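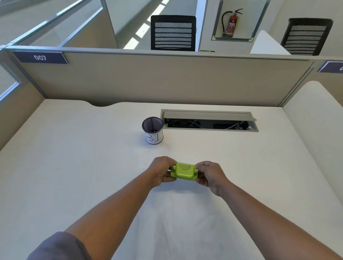 Small green plastic box, held at both ends over the desk.

How to keep statistics for a junior football match
By Gwenaël Cordier

When my daughter began to play for Nemside under-14, the coach Faustine Fleury asked if one parent could write down the numbers of each match. I said yes and I did it very badly for one month. After this I found a way that works for one person with paper and a pencil, and I explain it on this page.

Before the match
Print the team list in order of shirt number, with wide columns. I use five columns: shots, passes that lead to a shot, balls won, balls lost, fouls. More columns than this and you will look at the paper when you should look at the field. Ask the coach which column is the most important for her and put it first, near the names.

Write the kickoff time at the top. Draw one line across the page for each substitution you expect, and leave them blank.

During the match
Make one small stroke for each event, and cross every group of four with the fifth. Do not write words. If you did not see who touched the ball, put the stroke in a row called "team" at the bottom of the page. It is better to have nine strokes in this row than nine wrong strokes beside the names.

A ball is "won" when our player has it under control for 2 touches. If she only kicks it away, I write nothing. You can choose another rule, but keep the same rule for the whole season.

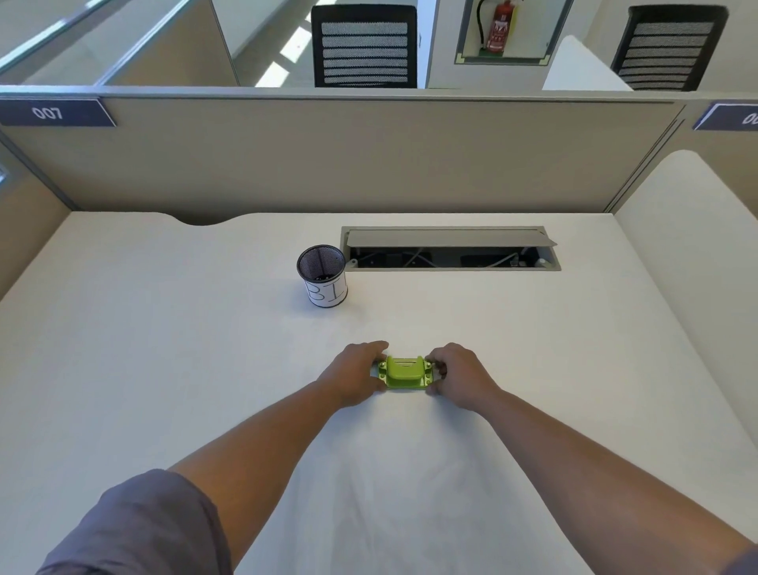 At half time, change to a pencil of another color. Then you can compare the two halves without a second sheet. Against Clurncombe we lost most of our balls in the second half, and the coach could see it from the red strokes before she had even read the names.

After the match
Count the strokes on the same evening, while you still remember the strange moments. Put the totals in a spreadsheet with one row for each player and each match. The minutes played must be there also, or the substitutes will always look weak. To compare players, divide the number by the minutes and multiply by the length of a full match.

Our sheet for last season had 305 rows, and the column of balls won had a total of 2000 exactly, so I counted it again. It was correct.

What to share
I send the full table only to the coach. The parents receive the team totals. With girls of this age I do not think a public ranking is a good idea, and Faustine has the same opinion.

If you keep the sheets in a folder, put the opponent's name on the outside corner.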